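Section 7. Teaching the Door and Drum Task

By now your arms are homed, the head camera is streaming, and Wivlow shows a green bar beside both grippers. Great, because this is the fun part! In this section you will build your first full laundry task in Wivlow: find the machine, find the door, open it, and reach into the drum. Most of the work happens in the planner, so have a keyboard within reach.

Before you start

You need a finished camera calibration (Section 5), a saved floor map (Section 6), and a basket of dry laundry. Load the Restrepo perception pack from the Packs menu if you haven't done so. It takes a minute or two to load the first time and is much quicker after that.

CAUTION: Keep people out of arm's reach whenever the planner bar is amber or green. Make sure the machine is stopped before any gripper goes near the door.

7.1 Mark the machine

1. Open the Scene tab and choose New Anchor.

2. Drive the base until the whole door ring sits inside the guide circle on your screen. Part of the next machine may show at the side, and that's fine.

3. Click three points on the ring, spread out as far as you can. Wivlow fits a circle through them and draws it over the live view. I still get a kick out of watching it snap into place!

4. If your machines carry printed labels, draw a box around the label on the one you want and press Bind Label. Identical machines standing side by side look the same to the ring finder, and the label gives the planner one more clue. Text in any script works, because the label is matched as a picture patch and never read as words.

5. Save the anchor.

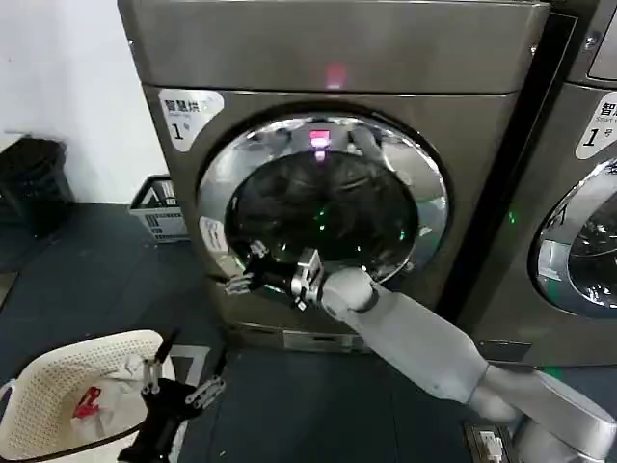

6. Switch to the Contact tab and set the grip force limit to 7 newtons for the first runs. You can raise it later, once you trust your path.

7. Press Dry Plan. The planner works out a path and plays it as a ghost arm, with no motors moving. Watch it all the way through, especially the elbow, and play it again from the side view.

8. If the ghost elbow swings through the basket, drag the basket box to its true place in the Scene tab and plan again.

NOTE: Shiny chrome and dark glass are hard on depth cameras. If the depth view has holes where the door should be, turn on Ring Fill. It uses the fitted circle from step 3 to patch the gap, and on most machines it clears up the trouble right away. Small lights reflected in the glass can also fool the tracker. Set Highlight Reject to Medium and leave it there unless you lose the ring.

7.2 Plan around an open door

Once the door is open, it becomes a big obstacle in its own right. Older versions of Wivlow kept planning as if it were still shut, and we all have the scuffed finger pads to prove it. The new planner keeps the door as a moving part, with its own hinge line and its own keep-out zone.

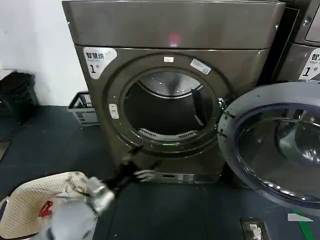
Guide text and task files by Maricruz Cisneros
Nustden Robotics Help Pages | Updated February 16, 2022

1. In the Scene tab, select the anchor and choose Add Hinge. Pick the side the door swings to.

2. Drag the door outline to match the live view. Include the full thickness of the bezel, not only the glass.

3. Set the keep-out margin to 57 millimeters. You can go smaller, but try this one first.

4. Click inside the drum mouth and choose Set Entry. An arrow appears. Tilt it until it points at the back wall of the drum.

5. Mark the lower rim as Fragile if there is a grille or filter there. The planner will lift the wrist before it crosses.

6. Press Dry Plan, check the ghost arm, then press Run Slow.

CAUTION: Keep one hand on the stop button for your first slow run. If the ring overlay drifts off the real door, stop the run, back the arm out with Retreat, and refit the ring. Do not chase the drift by nudging the arm.

7.3 If the plan fails

Code 337, No Path to Entry. The door zone and the arm overlap at the start. Move the base a little toward the hinge-free side and plan again.

Code 700, Anchor Lost. The camera can't see enough of the ring. Most often the arm itself is in the way, so turn on Self Mask in the Camera tab. It removes the arms from the view before the ring is fitted, and it is my favorite new feature in this release.

Fingers stop short of the fabric. Check the Entry arrow first. If it looks right, redo the hand-to-eye step in Section 5.

Task files saved in Hodent format will still open, but they have no hinge data, so run 7.2 once for each of them and save under a new name. After that you can move on to Section 8 and start sorting by color.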